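Garkley Technical Center
Robot Cell Maintenance, Handout 4
Revised 6/26/26

Finger check and centering on the Milden cell

Do this at the start of each lab block and after any finger change. You need the 4 mm hex key, a dry brush, a lint-free rag and one blue test gear from the Civness tray.

Put the cell in manual mode and set speed to 20 percent. Open the gripper fully. Brush both fingers, including the steps on the upper faces, where dust collects. Check the tips for chips. Fingers are replaced as a pair.

Lay the test gear on the green cloth, hub up, and jog down until the fingers are on either side of it. Stop before contact and look at the wrist camera view.
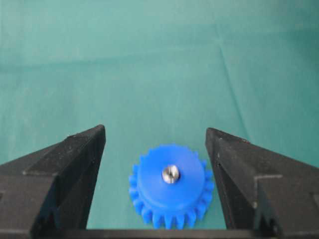 Figure 1. Gripper open over the test gear, before closing. The gap on the left is somewhat wider than the gap on the right.

Compare the two gaps. If they differ, jog the wrist sideways in small steps until they match. Do not slide the gear by hand to fix it. Write down the offset.

Close at low force. The gear should stay where it is on the cloth. If it shifts as one finger touches first, open, correct the offset and repeat. Log a fault after six failed tries.

Finger screws: tighten evenly, alternating sides. Grease on the slide is due every 12 weeks, next in August. Use the Won cartridge only, and keep grease off the finger faces.

Bring your offset sheet to the next lab.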